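Pattern repeats and why I order an extra roll

Zulema Ibarra wrote in to ask how I work out paper quantities for a room, because she had followed the calculator on a store site and come up short on the last wall. The calculators are mostly fine on area. Area is the wrong thing to measure.

Wallpaper is hung in drops. A drop is one strip from ceiling to baseboard, plus trim allowance at both ends. What matters is how many full drops come out of a roll, and that depends on the vertical repeat, the distance before the design starts over. With a plain paper you lose only the trim. With a large botanical you lose trim plus whatever it takes to bring the next strip back into register with the one already on the wall.

The label gives the repeat and the match type. Straight match means the design lines up at the same height on every strip. Drop match, also called half-drop, means each strip is shifted by half a repeat against its neighbor. Free match means you can ignore the whole question. 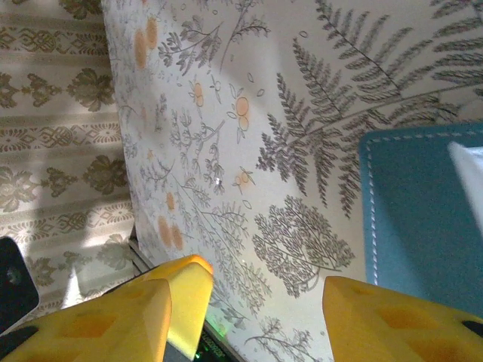

My procedure is the same for every room. Measure wall height in three places and keep the largest figure. Add the trim allowance. Divide by the repeat, round up to the next whole repeat, and multiply back. The result is the cut length. Divide the roll length by the cut length and discard the remainder. That gives drops per roll.

In my hallway the height plus trim came to 210 cm under the sloped section. The repeat on the Sarpong paper I used there is 55 cm. Rounded up, that makes a cut length of 220 cm, so each strip wastes 10 cm. Acceptable. Had the height been 225 cm, the cut length would have jumped to 275 cm, and the waste with it. A small change in height can cost you a roll.

Half-drop papers are a little different. Cut from two rolls at once, odd strips from one and even strips from the other, and label the backs in pencil. Howard Horrocks taught me this when we did his dining room, and it saved us a full roll over cutting in sequence.

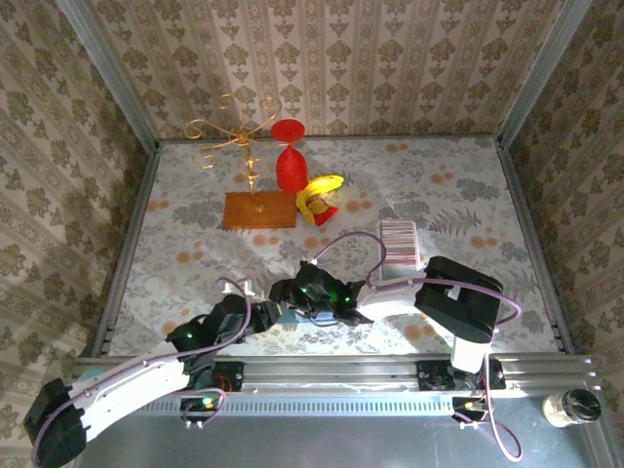
Batch numbers are the other item. Two rolls of the same paper from different print runs can differ enough in color to show at a seam, mostly in side light. Check every label before opening anything – stores will usually swap an unopened roll and rarely an opened one. I had a Wutden order arrive in October with one odd batch out of 7 rolls. It went inside a closet.

On paste: if the label says paste-the-wall, do that. If it says paste-the-paper, book the strip for the time printed on the label and use the same time for every strip. Uneven soaking means uneven expansion, and the pattern drifts out of line toward the bottom however well you matched it at the top.

Zulema, for your bedroom I would order 2 extra rolls, given the window wall. Keep the label from one of them.

Next post is on lining paper, once the stairwell is sanded.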